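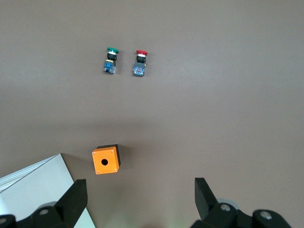
Pushbutton switches on a tabletop, one with a green cap.

Electrical Panel Assembler – Vakulenko Controls

Full time, first shift, 6:30 a.m. to 3:00 p.m.
Reports to: Arash Kermani, shop supervisor
Openings: 4
Start: August

Vakulenko builds control panels and operator stations for food plants, grain handling sites and small water utilities. Most of our orders are one to ten panels at a time, so the work changes from week to week. We are adding a second wiring bay and need four assemblers to staff it.

What you will do

Lay out and mount DIN rail, wire duct, terminal blocks, relays and breakers on back panels. Drill and punch enclosures for pilot devices. Mount pushbuttons, selector switches and indicator lights, fit the contact blocks, and label everything to match the drawing. Cut, strip, ferrule and route control wire. Pull and land power wiring up to 200 amps. Do point-to-point checks before the panel goes to test, and mark up the drawing when something on it is wrong.

You will work from printed schematics and a parts list. New hires spend the first two weeks paired with Yaroslav Karpenko, our lead assembler, mostly on operator stations. After that you get your own bench and your own jobs. Nearly 200 panels shipped from this shop last year, and we expect more this year with the Grelunus contract, which covers pump panels for rural water districts.

What you need

A high school diploma or GED.
One year of wiring, assembly or electrical work of any kind. Appliance repair, auto electrical, military and trade school time all count.
Able to read a basic schematic, or to show us you can learn. There is a short hands-on test at the interview.
Good color vision, with or without correction, for wire identification.
Able to lift 50 pounds and stand for most of a shift.

Helpful but not required: experience with crimp tooling, hole punches or a label printer, and any time spent on a UL 508A shop floor. If you have used Ninen, the software we track jobs in, tell us. If you haven't, it takes a morning to learn.

Pay and benefits

$23 to $28 an hour depending on experience, with a review at 90 days. Overtime is paid at time and a half and is usually offered, not assigned – the exception is the last week of a quarter, when we may ask everyone for one extra shift. Medical and dental start on the first of the month after you are hired. Two weeks of paid vacation in the first year, seven paid holidays, and a 401(k) with a 3 percent match after six months. We supply hand tools, safety glasses and a boot allowance. You may use your own tools if they pass inspection.

The shop

We are at 312 Putel Road, in the brick building behind the feed store. The floor is heated and air conditioned. Parking is free and the county bus stops at the end of the road, although the first bus gets in at 6:50. If you depend on it, say so and we can move your start time.

How to apply

Send a resume or a plain list of your past jobs to Jade Fothergill in the office, or drop it off between 8:00 a.m. and 4:00 p.m. A cover letter is not needed. Please include a phone number and the best time to reach you. Jade will call to set up an interview, which takes an hour including the hands-on test. Bring the names of two people you have worked for or with.

We will read applications as they come in and close the posting when the four places are filled. Everyone who applies will get an answer either way.

Vakulenko Controls is an equal opportunity employer. Offers depend on a drug screen and proof of eligibility to work in the United States.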